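## 3. Where things live: labelled rails, trays and doors

I've spent more of my working life than I'd like to admit looking at furniture that other people put things away in. For this part of the study Jae-hoon So and I wanted to look at storage close up, at the small features that tell a person (or fail to tell them!) where something goes. Man-sik Maeng had already sorted out the wording of our categories, so by the time we got to the shelf edge and the cabinet in Figure 3 we had a decent vocabulary for arguing with each other.

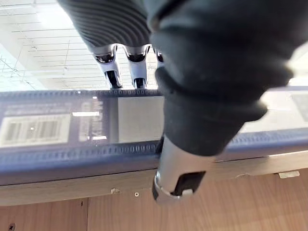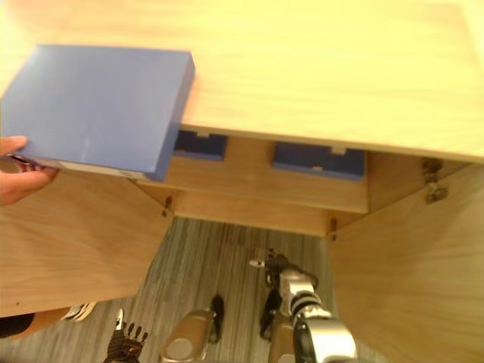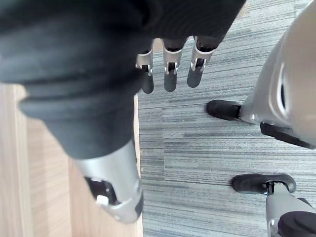 ### 3.1 Labels at the edge

I'm very fond of a price rail. The blue one in the first part of Figure 3 has a clear channel along the front, so a paper label can sit behind plastic and still be read, and the label towards the left carries a barcode. In our scheme that counts as a "strong" cue: it's fixed to the shelf and it stays put when the stock moves. We coded 451 storage spots over the whole project, and 316 of them had no written cue of any sort. I'd expected a gap, but that was a bigger one than either of us had guessed, and Jae-hoon owes me a coffee over it.

One thing we changed our minds about was glare. Our first coding sheet treated a label as either readable or not, and that was far too tidy. A bright spot on the plastic can sit just over the barcode, as it does in Figure 3, and someone standing a step to one side may see it quite differently. We added a "depends where you stand" box, which Man-sik hated at first and then used more than anyone.

### 3.2 Trays and doors

The pale wooden cabinet in the second part of the figure raises a different question, as there the cue is colour and position. Two blue trays sit side by side in the shelf panel, each with a little light-coloured tab at the upper rim. The flat box held over the top is blue as well, and I'll admit that tempted me to pair it with the trays straight away. Jae-hoon wouldn't have it. Matching colour is a "weak" cue in our scheme, good for a first guess and no more, and I've left his objection in the coding notes word for word.

Doors gave us the most trouble. Both of them are open here, swung outward, and we coded tray visibility for that position only. A shut door hides every cue behind it, so closed cabinets went into a separate group of 100 spots, which I come back to in Section 4.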